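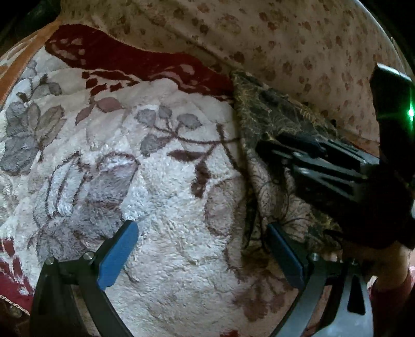
*A white plush blanket with a printed pattern of grey and mauve-pink leaves*

A **plush blanket** is a bed covering with a raised, furry surface, made to be soft on the skin and warm for its weight. It is one of the great comforts of the cold months, and one of the few household textiles that people stroke before they buy!

## Pile and print

The raised surface is called the pile. A short pile feels like velvet, while a long one is shaggy and tends to mat a little with use. Most plush blankets today are knitted from polyester yarn, then brushed and sheared to an even height.

The pattern is usually printed on after knitting, and this is where the craft gets really interesting. Colour has to travel down the fibres, so that the design survives when the pile is ruffled the wrong way. Large motifs suit the job best – big leaves, open flowers, long branches – as fine lines blur in deep fur. The designer Špela Kos, who drew 16 floral patterns for the Jotetti range, worked almost entirely in greys and mauves, and her leaves are wonderfully loose and generous.

## Layering

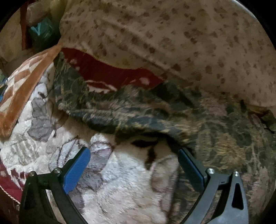
*Blankets and bedding in several patterns, with grey and mauve flowers on the white plush*

Plush blankets are seldom used alone. Many households keep a mixed pile of them, pale and dark prints together, and add or remove layers as the weather changes. Air trapped between two thinner blankets can keep a sleeper as snug as one heavy one, and the clash of florals is half the charm.

In *The Warm Bed*, Rok Atanasov argues that mismatched bedding deserves as much attention as the matched set. His survey of homes in Prata, carried out one January, covered 40 beds.

## Care

Plush is easy to look after. It is best washed on its own at a low temperature, without fabric softener, which coats the fibres and flattens them. A good shake while damp lifts the pile beautifully. Ironing should be avoided, as polyester fur melts.

## See also

- Bedspread
- Fleece
- Quilt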